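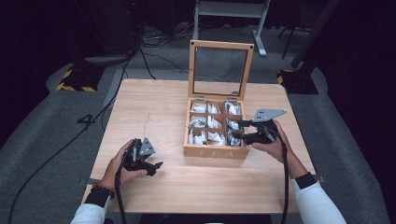 Okay, tea people, I have finally given the break room at Foston a proper tea box and I'm way too happy about it!

Nine little compartments, all full. Sanaa Tazi wants them sorted by how strong they are. I say mint goes in the front corner and the rest can fight it out – we'll see who wins.

Best part is the see-through lid, so you can pick before you even open it. I used to keep over 37 sachets in a cookie tin and dig for the last chamomile every single time.

Next up: honey. Tell me your favorites, I'm taking notes!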